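Two terms with the Stolum hand-held grippers: a club review

We run a robotics club for students, mostly first and second years with a few hangers-on who never quite leave, and this year the big purchase was a set of Stolum hand-held grippers. You hold one in each hand, do a job with them, and what you did gets used later to teach an arm the same job. I'd wanted to try this for ages, so I'll admit I came to it already half in love! Two terms on I've calmed down a bit, and I've got opinions. 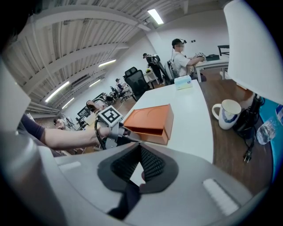

Reviewed by Hòa Mai
Club kit reviews - July
Rating: 4 out of 5

Let's start with the feel of the things, which is what everyone asks me about. They're chunkier than you'd expect from the website. The first time I picked up a pair I felt like I was wearing oven gloves, and I knocked over a perfectly innocent pot of pens. It passes. By the end of a Saturday session most people have stopped thinking about their hands and started thinking about the job, and that's when the recordings get good.

The job we've spent most time on is boxes. Sliding them, turning them, opening them, putting them back where they were. We've got an orange one that has become a sort of club mascot by now, and it's a decent test because a plain flat box gives you very little to get hold of. You have to come at it from the right angle and you have to be patient. New members always rush it (I did too), and the replay shows every wobble.

I like the padding in the jaws a lot. The black V-shaped piece with the mesh texture is kind to cardboard and plastic, and we haven't scuffed anything yet. The marker cubes on top are big and chunky and easy for the tracking to find, provided you don't turn your wrists right over. Do that and you lose the track and have to go again. We have a house rule now: if you can't see your own cube, neither can the software.

Cables are my main moan. There's a black one off the gripper and it always wants to be on the side you're working on. We lost most of an afternoon to one that kept pulling a hand short at the end of a reach, and I've since learned to lay everything out before I start, drink included. Do buy a pack of hook-and-loop ties at the same time as the kit and save yourself the grumbling.

Setting up takes us 20 minutes now, down from a whole evening at first. The manual is thin, and the calibration chapter reads as if it was written for somebody who had already done it. Foulkes, the shop we bought ours from, sent over a much better two-page guide when I rang up to complain, so ask for that.
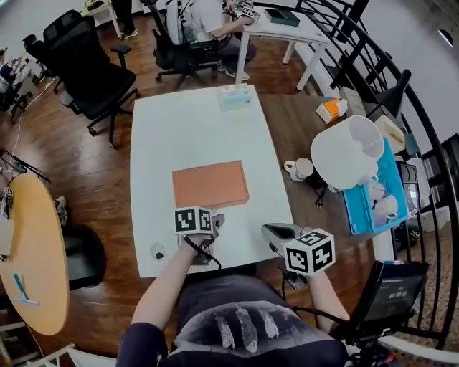
Working in a group

This is where I think it earns its money for a club. You don't have to queue up for one precious arm. A couple of people can be recording at separate tables, each on their own task, while somebody else goes through files at a desk, and it all ticks along quite happily. Last year, with the Aten teaching pendant, it was one person driving and everybody else eating crisps.

It's also very easy to hand over. I've had a nine-year-old (my nephew, at our open day) doing sensible pick-ups after a few goes, though his hands were a bit small for it and he needed a rest. Grown-ups need a rest as well, come to that. Your forearms will know about it if you do a long stretch, so we swap every couple of runs and have a sit down.

Compared with the Clundora pair

We borrowed a Clundora set in the spring. It's lighter and nicer in the hand, no question, but the jaws slipped on anything smooth and the case rattled in a way I didn't trust. If you have smaller hands, or mostly handle soft things, I'd still give it a look. For boxes, mugs and general table-top stuff I'd stay with Stolum.

Would I buy it again? Yes, and I'd get spare pads in the same order. One star off for the manual and that blasted cable.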